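Stillden Foosball Table
Recreation and Common Room Furniture

The Stillden is a full-size foosball table intended for staff lounges, student common rooms and shared recreation areas. It is supplied by Nisari to schools, offices and residence halls, and is sold with a 3-year warranty on the cabinet and legs.

The cabinet has a light wood-grain finish selected to match standard institutional furniture. Four square legs in a dark finish support the table, and the playing field is teal-green. Player figures are fixed to steel rods, and replacement figures may be ordered singly or as a full set.

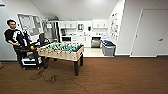

Stillden table in a common room, light cabinet with dark legs.

Placement
Purchasers should allow 31 inches of clear floor on each long side so that the rods can be drawn out fully. The table may be used on hard floors or low-pile carpet. Rolling carts, chairs and other movable items should be kept outside the playing area while a game is in progress.

Assembly and care
The table is delivered in one carton, with the legs packed separately. Two adults are required to turn it upright — it should never be lifted by the rods. The cabinet may be wiped with a soft, damp cloth. Rods should be treated with silicone lubricant after every 100 hours of play.

Ordering
Standard delivery is made within 28 days of a confirmed order. Institutions ordering for several sites may request a single invoice. Inquiries regarding spare parts should be addressed to Yulan Hou, and those regarding delivery and installation to Musyoka Barasa, at the Nisari sales office.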